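Ticket: Wireless clients on main floor lose address after lunch
Site: Mokside, main floor
Opened by: Fouzia Dhanial
Assigned to: Oi-ling Su
Priority: Medium
Status: Resolved

Original report (Fouzia Dhanial)
Tablets and laptops on the floor stay connected to Wi-Fi but stop loading pages, usually starting 1:15 pm. Signal shows full. Turning Wi-Fi off and on sometimes helps for a few minutes. Wired desktops in the office are fine. First noticed in August, after the switch was replaced.

Update 1 (Oi-ling Su)
Checked the controller remotely. Both access points are up, no reboots. Channel use on 5 GHz is low. Affected clients have self-assigned 169.254 addresses, so they are associated but not getting a lease. Asked site to confirm the area affected.

Update 2 (Fouzia Dhanial)
Everything between the lettered wall and the dryers. The office and the loading door are OK. 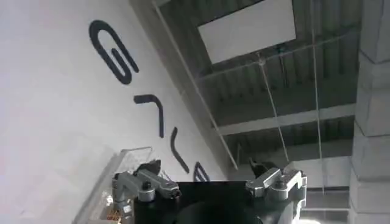
Attachment 1: Lettering on the white wall, main floor.

Update 3 (Oi-ling Su)
DHCP log for one afternoon has 3,439 DISCOVER messages from VLAN 143. The server answers until the pool runs out, then logs "no free leases." The scope was built with a small range and an eight-day lease. Most of the requests come from 34 client devices, several of which use a new random MAC address each time they join. Each new address takes another lease and the old one is held until it expires.

Cleared stale leases at 2:40 pm. Clients recovered without a reboot. This is a workaround only.

Update 4 (Fouad Bataineh)
Compared the new switch config with the backup from the old one. The old unit had a DHCP helper pointing to the Illolano server, where the lease time for this VLAN was one hour. The helper was left out of the new config, and the switch has been serving addresses from its own default pool. Explains why it started with the swap.

Update 5 (Fouzia Dhanial)
Failed again at 1:20 pm, laptop next to the dryer. ipconfig /renew timed out twice.

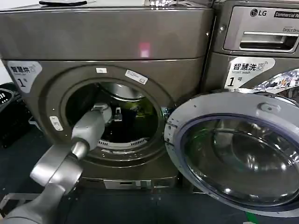
Attachment 2: Front-loading dryer with door open, main floor.

Update 6 (Fouad Bataineh)
Changes made after closing:
- disabled local DHCP pool on the switch
- added helper address on VLAN 143
- widened the scope on the server, lease left at one hour
- saved running config to startup and copied it to backup

Test laptop got a lease from the correct server on first try.

Update 7 (Oi-ling Su)
Monitored five afternoons. No pool exhaustion and no 169.254 clients. Closing. Separate ticket opened to check the other switches from the same batch for the missing helper line, assigned to Hiwot Mamo.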